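3.2 Collecting the bag-packing examples

The bimanual examples were gathered at one station, which we call Sokau after the first version of the rig. Two arms share a table and are driven by a person using a matching pair of leader arms. The operator, who stands where both grippers can be seen, moves the leaders by hand, and the joint positions are logged together with the video from a fixed camera. All the examples in this section were recorded with the software from our Lender release of June, with the settings left as they were for the earlier folding task.

We chose bags because they are hard to describe by rule. A rigid box has a fixed opening and a fixed height, so a planner can be told where to put things. A fabric bag changes shape each time it is touched, and one arm often has to hold it while the other does something else. 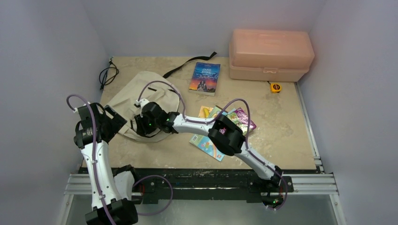 Each example begins from a layout set by hand. The person laying out the table was given a list of what had to be present but no drawing of where to put it, and we asked only that everything stay within reach of at least one arm. We did not flatten or stretch the bag between examples. The canvas therefore lies in folds that differ from one layout to the next, and the strap may run off towards other things on the table, as it does here towards the copy of "Jane Eyre". Early on we tried tucking the strap under the bag. The learned policy, Millo, then failed whenever the strap was left out, so we dropped the practice and threw those examples away.

The operator was free to decide which arm did what. Thu Đinh, who recorded most of the set, tended to bring both grippers to the bag before committing to a grasp. A second operator preferred to work with one arm for as long as possible. We kept both styles. Mixing them made the training loss noisier, but the policy trained on the mixture recovered better from a missed grasp.
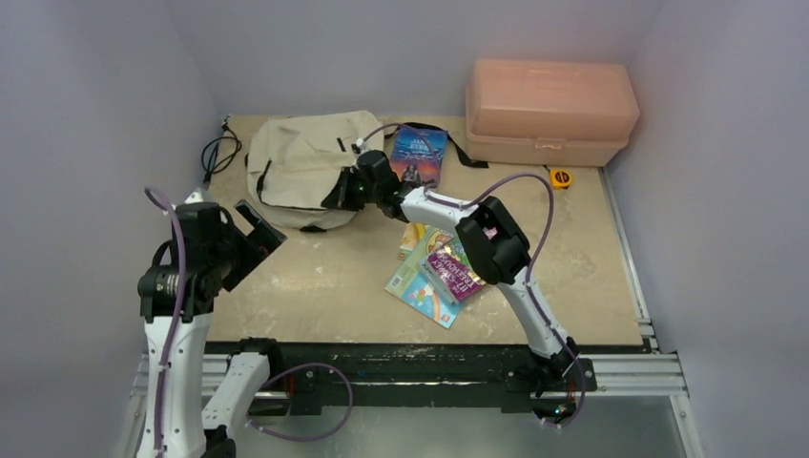
Layouts were changed after every four examples. A change could mean moving an item, turning it, or swapping it for another of similar size. Flat items gave the most trouble, as the fingers have little to close on when a cover lies flush with the table. For this reason we included several kinds, among them a Star Wars DVD case laid flat near the back edge and thin children's books in a loose pile, where one cover overlaps the next and leaves an edge to work at. Items that were not part of the task, such as the tape measure by the pink box, stayed on the table as distractors.

An example was ended by the operator with a foot pedal. If an item left the table, or if either arm stopped on a force limit, the example was marked as failed and stored apart. Failed examples were not used to train Millo, but they were used to train the stop detector described in Section 4. The final set holds 40 layouts, and two of these were held back for testing.

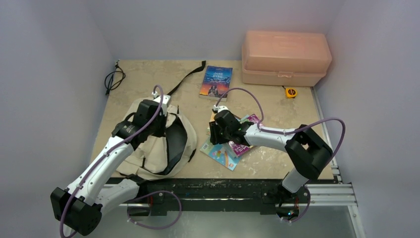

Figure 3. The bimanual station during collection, with the left gripper at the bag and the right gripper over the children's books.

Labels were added afterwards. Each recording was split into reach, grasp, carry and release by one person and checked by another — a slow job, and the main cost of the set once the arms were running. Where the two disagreed on a boundary we took the earlier time. We also tried the automatic splitter of Khổng, but it placed the start of a grasp too late when the gripper was pressing on fabric, and its output was not used.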